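Home | Galleries | Workshops | Sorting Room | Visit | Contact

The Odds-and-Ends Bin

June 29, 2022
By Unathi Sithole

The sorting room at Nkuna takes in small things of every kind: toys, play kitchen pieces, bits of sets that lost their boxes long ago. Most of it goes through the gray bins before it is matched up, cleaned and shelved. This gallery is about one of those bins and what was in it when we stopped by. Notes on the shelves and the sorting sheets follow.

Things land in the bin in no order. Large items are pulled out earlier and go to the racks by the door, so what reaches this stage is mostly hand-sized or smaller. Lesego Ngcobo keeps the list of what belongs to which set, and she writes it in pencil.
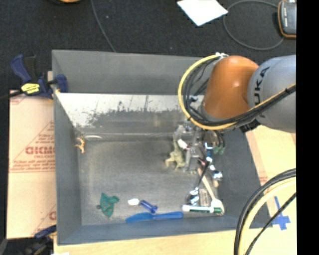 Photo: Dumisani Gumede / Nkuna Sorting Room

The gray bin, with small items on the scuffed floor. The bright blue plastic knife is along the front wall, near a short dark blue piece and a small white oval one. The crumpled green item with the reddish spots is in the front left part, and the tan branching piece is against the left wall.

Plastic knives go with the play kitchen sets. We have 4 of these sets on the shelf now, and two of them are short on cutlery. Color does not matter much for matching, as the older sets were mixed to begin with.

Soft and crumpled things are shaken out and laid flat before anyone decides where they go. Some end up with the dress-up items and some with the dolls. If a piece has a hole in it, it goes to Tahsin Liyanage for mending.

Single pieces with no obvious partner are put in a tray marked Ernine, after the street where the first sorting room was. They stay there until October, when the tray is gone through again. Last time a good many of them found a home — mostly animals and wheels.

Sorting sheets are filed by number. The sheet for this bin is 407. Marthinus Dlamini enters them in the ledger at the end of each month, and the ledger stood at 3,401 pieces when this page was put together.

Shelves are labeled on the left side only. Please put things back with the label showing, and leave the lids off the shallow trays so the next person can see what is in them.

More pictures of the shelves and the mending table will be added to this page later in the summer.

Contact the Sorting Room | © 2022 Nkuna | Back to top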